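# Budgeting for a small arm to pack sandwiches into baskets – what am I missing?

**Raluca Pop**

I run the kitchen at a small catering firm in Kenport. We make wrapped sandwiches and send them out in wicker baskets for meetings and funerals. On a busy day in October we packed 385 sandwiches, and two people did nothing else until lunch.

I have been asked to put together a budget for one arm with a two-finger gripper, to go at the end of the wrapping bench. Pillay have quoted us for the arm, the stand and two days of training. The quote does not mention fingers, guarding or spare parts. My manager thinks the quote is the full cost. I don't.

The sandwiches are soft and the film is thin. The baskets are round and hand-woven, so no two are quite the same. What else should be in the budget, and is there anything I should ask before we sign?

---

**Patricio Retamal**

I did the costing for a similar job at a bakery. The arm was the easy part. The extras came to more than we had allowed, and most of them were things we could have asked about at the start.

Before you look at prices, settle how the sandwich will be held. It decides which gripper you need and how much room there has to be inside the basket.

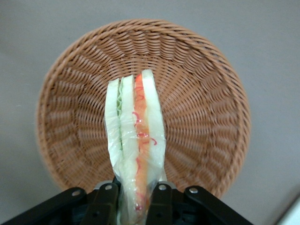

## What I would put in the budget

- **Fingers.** Clamping the bunched film and the bottom of the sandwich is fine for one going into an open basket. Once the basket is half full, the fingers need space too. Ask for a price on a narrower set, and on soft pads.
- **A wrist camera.** With woven baskets you will want one, or else a fixture that puts every basket in the same spot. The fixture is cheaper. Get both priced.
- **Food contact.** Even with wrapped food, ask what the gripper can be cleaned with. Exposed screw heads and open linkages take longer to wipe down, and somebody is paid for that time. A washable cover should be its own line.
- **Guarding and a safety assessment.** Don't accept "it's a collaborative arm" as an answer. You need the assessment done on your bench, with your staff working next to it.
- **Spares.** Two sets of fingers and one cable as a minimum.
- **Time lost.** We lost most of a fortnight to setting up. Put the wages in.

Ask Pillay for a trial with your own sandwiches and your own baskets before you pay a deposit. Take the worst ones – overfilled, loose wrap, basket with a bent rim. Agree in writing how many squashed ones you will put up with per shift.

Also ask who owns the program afterwards. Ours was locked, and every new product meant a call-out fee.

---

**Grilen**

Change the baskets to square trays and you'll save a fortune. Wicker is a pain to clean anyway.

---

**Wiludetti**

I agree with most of what Patricio says but would add two points.

Look at leasing. We took ours on a lease with service included and it was easier to get approved, as it went under running costs. It works out dearer if you keep the arm for years, so check what the buy-out figure is.

The other thing is film. Our wrap varied from roll to roll and the grip that worked with one didn't always work with the next. If you change supplier, leave some money for testing again. I'd hold back a tenth of the total and not tell the supplier it's there.

Trays would be simpler, but if your customers are paying for a basket I would keep the basket.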